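Week 2 — Tidying a small table (Honis short course, notes cont.)

Sort first, clean after. Group by use — writing things, cloths, anything edible. Trays are for flat stuff only. Handout p. 33 has the grid, bring it. 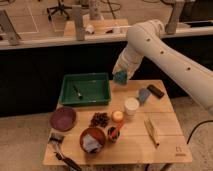

Green tray at the back left, bowl with a cloth in it towards the front — same in all three.

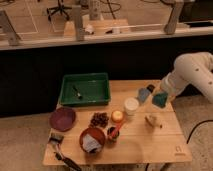
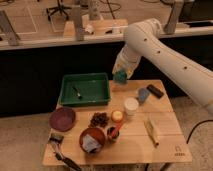
Someone asked whether cloths should live in a bowl at all, and said at home they just go damp and smell. Fair point. Hang them, then fold.

Next time: drawers. Read teh Griltton sheet.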